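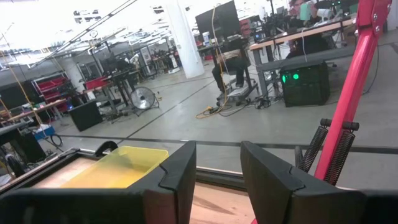 Section 4. Setting Up the Work Area

Reading time: 4 minutes

Follow this section before the Sillow bench is used for the first time, and again after any change to the room layout. It covers the floor, the cords, the desk and the bench top. Assembly of the bench itself is in Section 3.

4.1 Clear and mark the floor

1. Sweep the concrete and wipe it with a damp cloth where tape will go. Let it dry.
2. Lay one continuous line of dark floor tape on the far side of the bench, parallel to the rail. Leave 90 cm between the rail and the tape.
3. Press the tape down along its full length. Cut the ends square.
4. Keep chairs, boxes and bags on the room side of the tape when the bench is in use.

Note: Seams in the concrete are not a guide for the tape. In many rooms they run at an angle to the bench. Measure from the rail at both ends.

4.2 Route the cords

1. Plug the extension cord into the wall outlet last, after everything else is in place.
2. Use a yellow cord or another color that stands out against a grey floor.
3. Run the cord along the wall or under the desk where possible. If it has to cross open floor, fit the Kwofie cord cover (part 417) over the crossing.
4. Gather the black cables behind the desk and tie them every 30 cm. Leave enough slack to pull the computer tower forward for cleaning.

CAUTION: Rolling chairs damage cords. Do not roll a chair over a cord that has no cover. If the outer jacket is nicked, take the cord out of use - tape is not a repair.

4.3 Place the desk and the fan

1. Set the long desk to one side of the room with its legs flat on the concrete. Turn the leveling feet until the top no longer rocks.
2. Stand the computer tower on the floor under the desk. Keep the front panel facing out so the lights can be seen from a chair.
3. Stand the box floor fan on the opposite side of the room. The grille must be clear of cabinets and curtains.
4. Mount the large monitor high enough that a seated person does not block it for others.

Note: A fan aimed at the bench will move paper and light packaging. Aim it along the wall.

4.4 Prepare the bench top

1. Wipe the wooden top in the direction of the grain. Do not soak it.
2. Check that the metal rail is tight along the far edge. Tighten the screws from below with the key supplied.
3. Place one plastic bin on the wood, inside the rail. Small loose parts go in the bin and nowhere else.
4. Remove cups, tools and phones from the top.

CAUTION: The rail is an edge stop. Do not lean on it or hang bags from it.

4.5 Final check

Walk the room once from the door to the bench. If a foot or a chair wheel catches on anything, go back to 4.2. Write the result on the check sheet (form 221) and keep it with the manual. Replacement tape, ties and cord covers are ordered from Brurero, attention Yolandi Ndlovu.

Section revised 10/29/25 by Fares Srour.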